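黒い洗面台を白い布で拭く手順

我が家の洗面台は天板が黒い石である。選んだのは私だ。ショールームでは大変よく見えた。照明が良かったのだと思う。家に来てからは、水滴の跡、歯みがき粉の点、せっけんの膜が、どれも律儀に白く浮かぶ。

以下は、去年の5月から続けている拭き掃除の手順である。特別な洗剤は出てこない。

用意するもの
・白い布 2枚(濡らす用、乾いた用)
・ぬるま湯 100ml
・食器用中性洗剤 2滴
・古い歯ブラシ

布は白がいい。黒い布は汚れが見えないので、終わった気分だけが早く来る。友人のチェウォン(Chae-won Heo)は柄物のタオルで拭いているが、彼女の洗面台は白いので好きにすればいい。

手順1 上のものをどける
コップ、歯ブラシ立て、せっけん置き。全部どける。一つだけ残して周りを拭くと、次にそれを動かしたとき、きれいな輪郭つきで跡が出てくる。どけた先は洗濯機の上でも床でもかまわないが、踏まない場所にする。

手順2 乾いたままホコリを取る
いきなり濡らすと、髪の毛とホコリが天板に貼りつく。乾いた布で奥から手前へ、一方向に。往復させると集めたものを元に戻すことになる。私は二か月ほど戻していた。 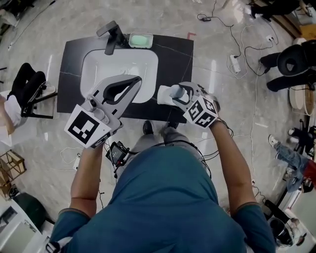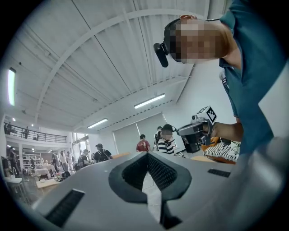 手順3 洗剤液で拭く
ぬるま湯に洗剤を落とし、布を浸して固く絞る。固く、というのは、もう一度絞っても水が落ちない程度のことだ。天板は奥の角から始め、蛇口の根元、洗面ボウルの縁、手前の端の順に進む。1枚目の洗面台のように、黒い天板に白い四角いボウルをはめ込んだものは、境目をぐるりと別に拭いておくとよい。ここの汚れは黒側から見ると白く、白側から見ると黒ずんでいて、どちらから見ても損をする。布を指先に巻いてなぞり、それで取れない分は歯ブラシを寝かせて軽くこする。手前の縁は立ったままだと見落とすので、最後に一度かがむ。腰と相談のこと。

手順4 蛇口
うちの蛇口はつや消しの黒で、これも私が選んだ。研磨剤入りのクリーナーやメラミンスポンジは使わない。こすった所だけつやが出て、元に戻らなくなる。手順3の布で上から下へ拭き、吐水口の裏側にも指を回す。裏は誰にも見られないが、かがんだ子どもには見られる。

手順5 せっけん置き
固形せっけんを使う家なら、皿の裏のぬめりを先に落とす。皿はぬるま湯に浸けておき、天板を拭いている間に放っておけばいい。せっけん自体は立てて水を切る。濡れた皿をそのまま戻すと、手順3からやり直しになる。

手順6 水拭きと乾拭き
布をよくすすぎ、洗剤が残らないように水拭きする。続けて乾いた布で仕上げる。黒い石はここで手を抜くと、乾いたあとに筋が残る。斜めから光を当てて眺め、曇っている所に布を戻す。満足したら眺めるのをやめる。眺めていると必ず何か見つかる。

頻度について
手順1から6までは週に一度。あとは夜、最後に使った人が乾いた布で水滴だけ拭く。この「最後に使った人」は我が家ではなぜかいつも私である。

酸性の洗剤とクエン酸は、石の種類によって表面が傷むので、取扱説明書を確かめるまで使わないこと。説明書は洗面台の下の引き出しの、いちばん奥にあった。湿っていた。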